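**Sep 12, 2020**

## Storage drive: what to bring and when

The Clelham collection of household goods opens in October and runs for two weeks. Last year the Prirkel storeroom took in 965 items, and most of them went back out before winter. We have shelf space for 2,000 this time, so please look through the closets and the garage.

What moves fastest is plain kitchen gear: bowls, mugs, storage boxes with lids, baking pans. Large furniture is the slowest, and we can't take it at Clelham. The Ayele depot has a loading door and will accept tables and cabinets, two per household.

Please wash everything first. Put small parts in a bag and tape the bag to the item they belong to. Glass should be wrapped in newspaper — old towels work too, and we can pass those on as well.

Sorting is done on open tables so that every piece can be checked before it is shelved. Chipped plates and cracked lids are set aside for recycling.

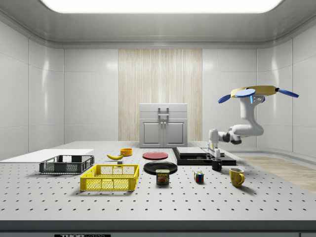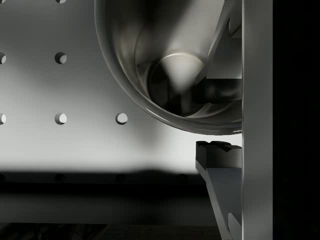 ## Drop-off points

- **Clelham hall:** side entrance, until 8 in the evening. Small items only.
- **Ayele depot:** furniture and anything too heavy to carry alone. Call ahead for a time.
- **Brilolis store:** boxed kitchen goods, left at the service desk.

We can't accept mattresses, car seats, or anything with a gas fitting. Electrical items need their cord and plug in good shape — if you have the manual, put it in the box.

Receipts are available at Clelham and Ayele. Brilolis can't issue them, so ask at the hall if you need one.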